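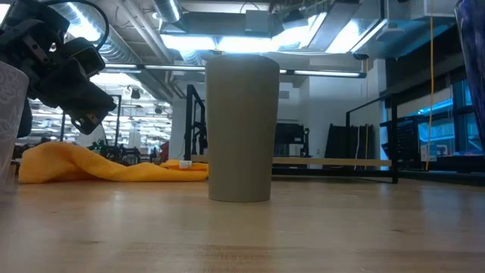

Kenna Aitken wrote in to ask whether the table should be wiped down and reset the same way before every recording, and whether a cloth left lying near the cup spoils the take. The wipe-down is worth doing. The identical reset is a mistake.

Tips for recording cup pickups at a bench

Move the cup between takes. A policy trained on one start position learns the position. Shift it by a hand's width, then turn it.

Leave soft clutter in place. A crumpled yellow cloth behind a plain grayish cup gives the model folds and a strong color to ignore. Refold it every 15 takes.

Keep a second cup on the table for part of the session. A white one with an embossed pattern differs enough from a plain one in both color and texture. Write down which cup is the target before recording starts.

Start with the jaws open and well clear of the cup. Vary the start height too.

Polished wood reflects. If ceiling lights show as bright spots on the tabletop, change the angle of the camera before changing the lights, and record the new angle in the log.

Plan on around 108 takes per cup. Stop after 30 and play back 5 of them at full speed. Hesitations by the operator are copied by the model, so delete any take with a long pause over the rim.

Keep failed grasps in a separate folder with the time and the operator's initials. Fatima Nel's naming scheme from the Skirell bench works well: target, cup position, operator, take number, no spaces.

Tapered cups: close on the middle third. Closing near the base risks touching the table with the fingertips.

Last revised Aug 12, 2025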